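Ranger après la fête : le tri de janvier, en images

Chers amis de l'atelier Cervantes, voici enfin la petite galerie que je vous promettais depuis notre goûter de janvier ! Vous étiez 20 dans la grande salle, on a beaucoup bavardé, beaucoup bu aussi (des sodas, je vous rassure), et comme toujours c'est au moment de débarrasser que les conversations sont reparties de plus belle. J'ai gardé une pensée particulière pour le coin du tri, avec ses gobelets de couleur en carton.
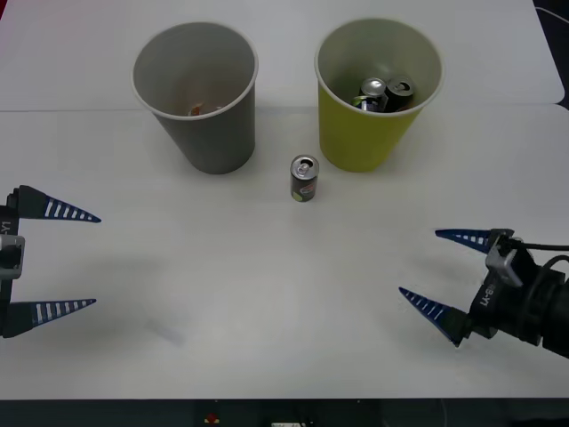

Le gris et le vert-jaune côte à côte : trois canettes froissées dans l'un, et une petite canette ouverte posée devant.

Le principe n'a pas changé depuis nos débuts rue Stostley : l'aluminium d'un côté, les miettes et petits débris de l'autre, et on plie les nappes en dernier. Tahsin Miah tient beaucoup à ce que les canettes soient écrasées avant d'être mises en sac, et je dois dire qu'on gagne une place folle dans le local ! Pensez aussi à reprendre vos plats, il en reste deux sur l'étagère du fond, dont un grand saladier bleu qui attend toujours sa propriétaire.

Page mise en ligne le 16 février 2021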